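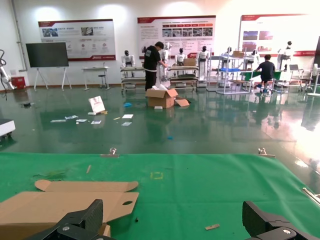 Couper les notifications pour de bon (et garder celles qui comptent)

Mon téléphone affichait 383 notifications en attente quand j'ai décidé de m'y mettre, et franchement, quel soulagement depuis ! Comptez une petite soirée, avec un thé, et le chargeur branché.

Étape 1. Ouvrez les réglages, puis Notifications, et triez les applications par fréquence d'envoi. Chez moi la championne était une messagerie de groupe : 81 alertes en une journée !

Étape 2. Désactivez tout. Oui, tout ! C'est beaucoup plus rapide que de réfléchir au cas par cas.

Étape 3. Rallumez ensuite les appels, les SMS et deux ou trois applications au maximum. J'ai gardé l'agenda et la messagerie de la famille, rien d'autre pour l'instant.

Étape 4. Passez aux pastilles rouges, dans le même menu. On les oublie toujours, alors qu'elles donnent envie d'ouvrir l'application même sans le moindre son.

Étape 5. Programmez le mode Ne pas déranger de 21 h à 7 h, en autorisant vos favoris à vous joindre. Sur certains modèles, ce réglage se cache sous « Modes et routines ».

Refaites un tour des réglages après chaque grosse mise à jour, certaines alertes reviennent toutes seules. Merci à Nhung Triệu pour l'astuce des pastilles, j'adore !

Mis à jour le 2020-09-01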